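Research News
Trellus Newsletter, September 3, 2018

Trellus Reports First Results on Garment Handling in Furnished Bedrooms

The Trellus household manipulation group has completed the first stage of its study on teaching robots to handle clothing from demonstrations recorded with hand-held grippers. The results were presented to partner groups at the Skerkotance site and will be described in full in a technical report planned for October.

Cloth remains one of the harder materials for a robot to manage. A cup keeps its shape when it is picked up, and its position can be described with a few numbers. A pair of trousers can lie in a very large number of ways, and each contact changes how it lies. Earlier work by the group used a flat laboratory table with plain gray felt and a fixed overhead camera. Policies trained under those conditions performed well on the table and poorly in homes, where the surface is soft, the background is patterned, and the light comes from windows.

The present study moved the recording of demonstrations into furnished bedrooms. A person holds a gripper in each hand and arranges or folds a garment on the bed. Each gripper carries its own camera, so that the view recorded during the demonstration is close to the view a robot would have from its wrist. No robot arm is needed at the recording stage. The motion of the grippers is recovered afterward and paired with the video to form a training example.

The group retained 2317 demonstrations after review. Recordings were set aside when the gripper motion could not be recovered or when the garment left both camera views for an extended period. Trousers, knit tops and towels make up most of the collection. Operators were asked to work at a natural pace and were given no fixed order of steps beyond the final state required for each type of garment.

Two policies of the same design were then trained, one on the laboratory table recordings and one on the bedroom recordings. Both were tested on the two-arm platform at Skerkotance in a test bedroom whose bedding appeared in neither set. Each policy was given 100 trials with trousers laid flat, and a trial was counted as a success when the garment ended as a single folded stack with no leg hanging free. The policy trained on table recordings completed 33 of its trials. The policy trained on bedroom recordings completed more than twice that number.

Most of the remaining failures fell into one of two groups. In the first, the fingers closed on the bedsheet together with the garment and lifted both. In the second, the policy misjudged the edge of a dark garment, where folds are difficult to separate from the cloth beneath them. Dark fabric accounted for a larger share of the failures than any other property recorded in the test log. Printed bedding, which the group had expected to be a major source of error, had a smaller effect once enough different patterns were present in the training set.

The Daly software group contributed the method used to align the two camera streams. Small timing differences between the left and right grippers had caused the trained policy to release one side of a garment early, and the fault was removed after the streams were aligned again from the motion data. The Tukanley site assisted with the review of recordings and will maintain the labels for garment type, color and starting position.

The next stage will concentrate on dark clothing and on the problem of sheet pickup. The group plans to compare finger pads of different stiffness and to add recordings in which the operator corrects a poor grasp before continuing. At present nearly all of the demonstrations proceed without a mistake, and the policy has therefore had little opportunity to learn how to recover from one. Garments with beads, studs or other hard decoration will also be labeled separately, as these may affect the choice of grasp point.

Sites wishing to take part in the second round of recording should contact the Trellus research office. Participating sites will receive the operator instructions and the review checklist in advance, and are asked to confirm that suitable rooms will be available for the full recording period.
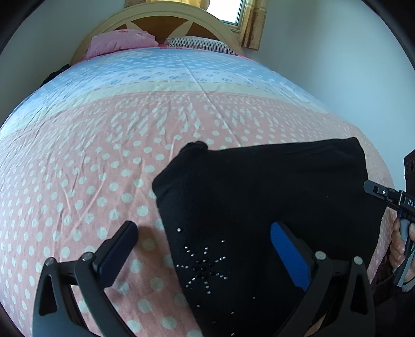
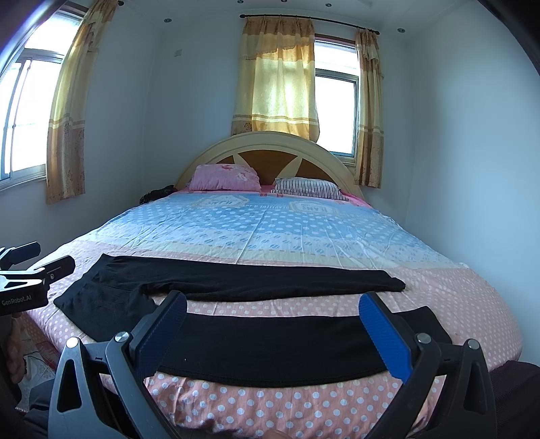

Hand-held grippers at work over black clothing on a bed with patterned bedding. The first picture shows a garment decorated with studs, and the second a pair of trousers laid flat.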